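Cricket » Domestic » News

Warkimov captain steps down two games into season

April 4, 2013

Warkimov will go into the rest of the season without their captain. The club put out a short statement last night saying he had "asked to be released from the job" and that the request was accepted. No more detail than that. He stays on as a player and is in the squad for the weekend trip to Muvton.

It comes after a rough start. Two matches, two losses, the second of them at home to Woo, when the side was bowled out before tea and the coach and captain were seen having a long talk by the boundary rope. The club says the two things are not linked.

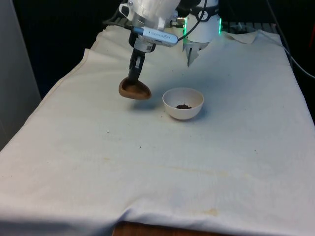 Who leads the side at Muvton? The vice captain, for that match only, with a permanent name to follow once the selectors have met.

He has done it before. Filled in for six games last year when the regular man had a broken finger, and won most of them. Players are said to like him. Whether he wants it full time is another matter, he opens the batting and keeps wicket and has told local radio in the past that a third job would be "a bit much".

The other name going round is the left-arm spinner who came over from Iderer in September. Good record there as a leader of the second team, but he has not yet nailed down a place in the Warkimov first eleven and was left out against Woo.
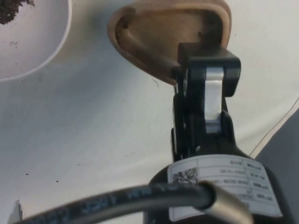 Supporters were split when the news broke. Plenty on the club message board felt the captain was carrying the can for a thin squad, with seven players gone over the winter and not many brought in. Others said the field settings against Woo were too defensive and that a change was overdue. One long thread was locked by the moderators before midnight.

Muvton, meanwhile, have a few worries of there own. Their quickest bowler is out with a sore back and the pitch has been under covers for most of the week. The groundsman expects a start on time but told the club site he would not bet on a full first day.

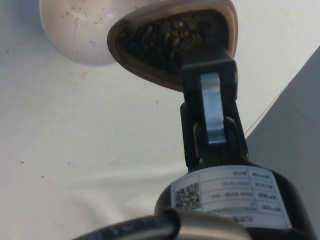

Coffee beans in a scoop beside a cream-colored bowl.

Warkimov train tomorrow morning and will name a final side after that. The former captain is expected to bat at four, same as before. No press call is planned for him, and the club has asked that he be left alone until after the match.

Selectors meet early next week. A decision could come the same day, though last time they took much longer and the fans were not happy about it.
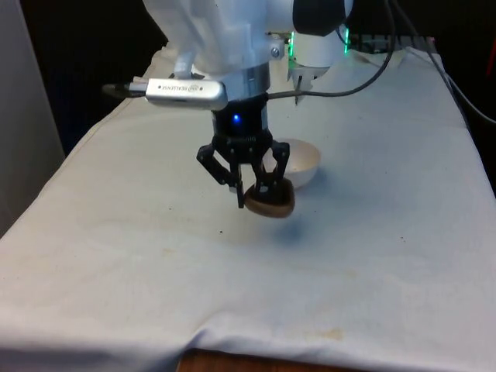 Tickets bought for the Muvton match are still good if play is washed out on day one, and can be used on any later day of the game. Gates open an hour before the start. Parking at the north end is closed so use the school feild across the road.

Filed under: Cricket, Warkimov, Captaincy

Recent stories
Woo hold nerve to win at Warkimov
Iderer sign young seamer on short deal
Muvton paceman to miss start of season
Rain rule change: what clubs voted for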